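Laundry & Linens > Folding and storage
Topic: Does file folding jeans really save space?

ninhfolds
I keep reading that you should fold jeans in thirds and stand them up in the drawer like files. Supposedly you fit twice as many. I tried it with 14 pairs in a Vastberg dresser and got the same number in as when they were stacked flat. Am I doing it wrong, or is this one of those things everybody repeats?

Tín Lưu
You're probably folding too loose. Lay them out on the bed, one leg over the other, tuck the crotch point in so you have a straight edge, then fold up from the hem. Press the air out each time. I've done it this way for years and I can see every pair when I open the drawer.

pocketlint
Seeing every pair is a fair point. Saving space I don't buy. Denim is as thick as it is, and you can't fold thickness away.

Nikau Paewai
Agree with pocketlint. I went through my daughter's jeans this May and gave the method a fair try. The ones with plain pockets stood up fine. Then I got to the light blue pair with the dark red trim and the beaded or sequined strip at the pocket, and the whole thing fell apart. The seams are thick, double stitched, and they stack up right where you want the fold to be flat. 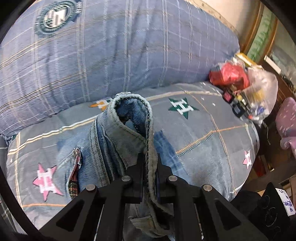
I ended up folding that pair in half with the trim on the inside and laying it on top of the others. It took ten seconds and it looks fine. The standing ones had slumped over by 7 in the evening anyway, as soon as two pairs came out of the row.

Tín Lưu
Inside? I'd keep beads facing out. Folded in, they rub on the denim every time the drawer moves.

Nikau Paewai
Facing out they catch on the drawer above. I'll take the rubbing.

ninhfolds
What about a divider? The Zallano ones get good reviews.

pocketlint
Some 4,000 good reviews, and how many were written a year later? A divider takes up room too. You're buying a thing to hold up a fold that was supposed to stand by itself.

hemline_kate
I use dividers and like them, so there's one vote. Mine are cut down from a shoe box, though - I wouldn't pay for them. They stop the slumping. They do not get you more jeans in a drawer.

Tín Lưu
Depends on the drawer. In my old Humberg the drawers were deep and I had dead air above a flat stack. Standing them up used that.

pocketlint
So stack them higher.

Tín Lưu
And dig for the bottom pair every morning? No thanks.

ninhfolds
Mine are shallow, so that may be the answer. Going back to flat, fancy ones on top.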